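3.2 Collection of door and handle demonstrations

Demonstrations for the articulated-object portion of the Marras dataset were gathered with hand-held grippers only. No robot was present at collection time. An operator holds the gripper by its rear grip, carries out the task at normal speed, and releases a thumb switch when the task is complete. Video from the wide-angle camera on the tool is the only visual stream. Gripper width is recovered offline from the fiducial markers on the two fingers, and the tool trajectory is estimated by a visual-inertial pipeline run on each recording after upload.

The choice of a hand-held tool follows from the nature of the task. Opening a hinged door requires the hand to travel along an arc whose center is not known in advance, and teleoperated arms tend to produce hesitant, segmented motion along that arc. In pilot trials at the Skirkden site, operators using a leader-follower arm often stopped partway through the swing to correct the wrist angle. The resulting trajectories were usable for replay but poor as training targets, and they were left out of all experiments reported in Section 5. With the hand-held tool the same operators completed the swing in a single motion after a short practice period.

Each collection station consists of one piece of furniture, a work surface in front of it, and a backdrop. Dark fabric backdrops limit the amount of irrelevant motion behind the object, but large featureless areas degrade the trajectory estimate. We therefore attach high-contrast shapes to the fabric and small stickers to the furniture itself. The shapes are moved between sessions so that the policy cannot use them as a fixed reference for the handle position. Stations at Promimmont and Skirkden follow the same written procedure and differ mainly in the furniture available.
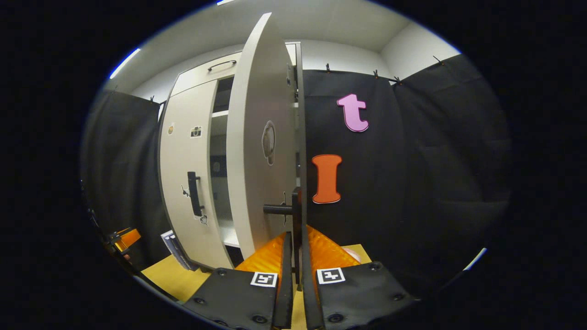
Handles vary in both geometry and required contact. Vertical bars can be pinched between the fingers or hooked with one finger. Levers permit either strategy but fail differently: a pinch tends to slip off the free end as the door turns, while a hook holds but leaves the wrist at an angle that many arms cannot reach. Operators were told to pinch whenever the handle allowed it. Episodes with a hooked grasp were retained and tagged, and we report results with and without them.

An episode begins with the fingers open and clear of the furniture and ends when the tool has been withdrawn from the handle. Opening and closing are recorded as separate episodes. Both start from several door angles, including partly open positions, so that the policy is exposed to intermediate states that it would otherwise encounter only after an error. Operators also varied their approach height and the side from which they reached for the handle. Objects on the work surface were left in place during the opening task and were not treated as distractors in the annotation.

Recordings were screened in two stages. The first stage is automatic. It rejects an episode if either finger marker is lost for more than 5 consecutive frames during the grasp, or if the estimated trajectory contains a jump larger than a fixed threshold. Marker loss is most common when the open door comes close to the lens and shades the fingers. The second stage is manual, carried out in the Fitar annotation tool by two reviewers who work independently and see the video alongside the recovered gripper width. Disagreements were resolved by discarding the episode. Some 4 percent of the episodes that passed the first stage were removed in the second, most of them for contact with the door panel before the handle was grasped.

The split between training and held-out data is made by station and not by episode. Frames from one station share lighting, backdrop, and camera exposure, and an episode-level split gave validation losses that did not predict success on the robot. All results in Section 5 use the station-level split.

Figure 2. View from the gripper camera at a cabinet station, with the right-hand door open and the lever handle on its inner face above the fingers.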